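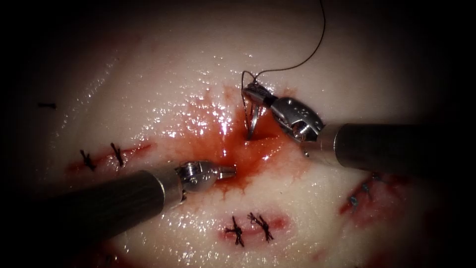

July, 09:20 – stock sync, web shop to warehouse

Picked up where I left off with the Raveck connector. The job is meant to push stock levels from the Stoltholm warehouse to the shop every 10 minutes. It runs, but the shop still shows old levels on part of the catalogue.

Test catalogue has 770 product lines. After a full run, 169 of them had a last-updated stamp from the previous run. No errors in the log, and the job reported success each time.

Checked first whether those lines were set to "do not track stock". None were. Then sorted the stale ones by SKU and saw that most have a size variant. Products with no variants update every time.

Elin Hughes thinks the connector sends the parent SKU for some variants and the shop drops the row without a word. That fits, but I want to see a request before changing anything. Turned on full request logging on the test shop only. Remember to turn it off, the files get big.
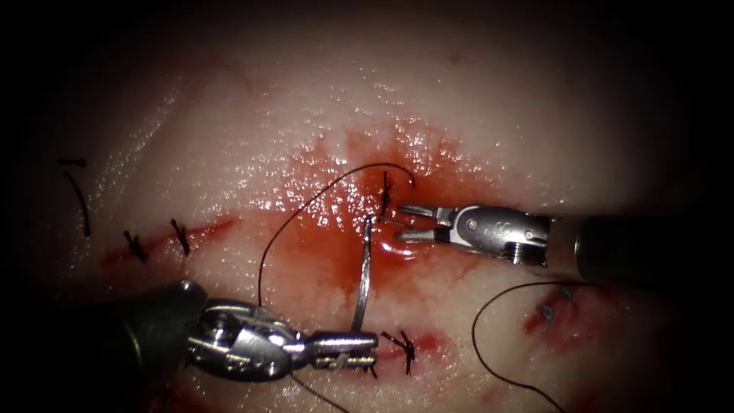
14:45 – request logs

Elin was right about the parent SKU. Where the variant code has a trailing space in the warehouse table, the lookup fails and the connector falls back to the parent. The shop answers 200 and ignores it.

Trimmed the codes in the export query and ran again with the batch size left at 50. All lines now carry the new stamp. Spot-checked a handful by hand against the warehouse screen and the levels match.

Still open:

Bundles. The Prurness gift sets take their level from the lowest component, and the connector overwrites that with zero. Left them out of the sync for now – list is in the shared folder.

Reserved stock. Not clear if the level we send is before or after open baskets are taken off. Ask Lewis, who wrote the original export.

The fallback itself. I would rather it failed and wrote a line to the log. Elin to look at the connector settings, I will write the test.

Request logging switched off at 16:10.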